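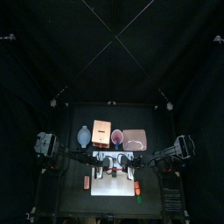
Shared workroom: changes from April

The workroom on the second floor goes over to its spring timetable in April. The main change is that the room will open at 8 in the morning and close at 9 at night. The side door on the parking lot will be locked at 7, so if you plan to stay later, come in by the front entrance and bring your key card.

Booking stays the same. Members can hold up to 4 sessions at a time on the Dreredix calendar, and a session still runs for two hours. If you can't use a slot, please release it by noon the day before. We had a long waiting list through the winter, and several people on it would have been glad of even one hour.

Fees

The monthly fee for a single member goes from $10 to $12. This is the first increase in three years and it pays for the new heating contract with Plurnance, which came in higher than the old one. Household memberships are not affected. If you pay by standing order, you will need to change the amount yourself - the office can't do it for you.

Anyone who finds the new fee hard to manage can write to Zhuoran Lu at the office. The reduced rate is open to students, people out of work and anyone over 65, and the form is one page long.

Lockers

Lockers 402 to 449 are being moved from the back hallway to the landing by the stairs. Please empty yours before the end of the month and take the padlock off. Anything left inside will be bagged, labeled with the locker number and kept in the office until the end of May.

The new landing is narrower than the hallway, so bikes, strollers and large portfolios can't be left there. There is a rack for bikes in the yard, and portfolios can go in the flat drawers if you put your name on them.

If you share a locker, only one of you needs to sign the new agreement. Small items such as brushes, pens and game pieces should be kept in a closed box inside the locker. The old shelves had gaps at the back, and we are still finding things behind them. 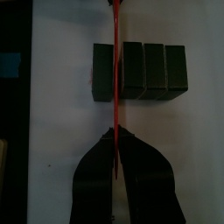
Evening classes

Dimas Ismail is teaching beginners' bookbinding again this spring. The course covers folding and sewing sections, making a case and covering it in cloth. Paper and thread are included in the price, but you should bring your own bone folder and a metal ruler. Places go to members first, then to the public from the middle of the month.

The Zhong drawing group continues in the small room at the front. New people can drop in for one session free of charge before deciding whether to join.

We are also looking for someone to lead a short course in basic clothes repair. The last one filled up quickly and we have had plenty of requests for another. The Jastard sewing machines have been serviced and both are ready for use. If you are interested, leave a note at the office with the evenings that suit you and a few lines on what you would like to teach.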